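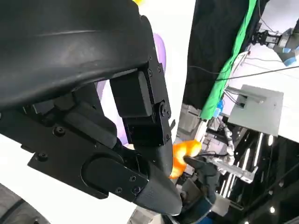
Flallum workshop's two-armed sorter passes its first September trial, more or less

The shared workshop at Flallum has spent the better part of a year teaching a machine to tidy up, a job its members have never shown much interest in doing themselves.

The project, known as Osby, is a bench robot meant to pick up soft odds and ends and put them where they belong. Hard things were dealt with early on. Soft things squash, snag and roll over, and the builders have been stuck on them since spring.

Last month's trial ran from breakfast until the kettle gave out at ten at night. Osby made 1,146 attempts at lifting a soft item and handing it from one side of the bench to the other. It dropped 331 of them. A further 154 were put down neatly in the wrong place, a result the build log records as "confident".

The handover is the awkward part. One gripper has to let go at the moment the other takes hold, and for most of the summer the two sides could not agree on when that was. Either both let go or neither did. The second fault was quieter but cost more in stuffing.

The cure came from Jedberg, a timing program written by members over 2 wet weekends. It makes the receiving side close first and wait for a slight tug before the giving side opens. Earlier versions waited for a firm tug, and the workshop still has half a cushion from that period.

Money remains tight. The build has been paid for out of membership fees and a sale of old bicycle parts, and the next item on the list is a fresh set of fingertip pads, as the present ones are wearing faster than planned. A sister group, Nông, has offered to swap a set for a spell on the workshop's lathe. Talks are said to be friendly and slow.

Members hope to have Osby sorting the lost property shelf by the new year. The shelf holds mostly single gloves, so the machine will have plenty to practise on – and very few pairs to get wrong.

The workshop is open to visitors most evenings from seven. Long sleeves should be rolled up near the bench.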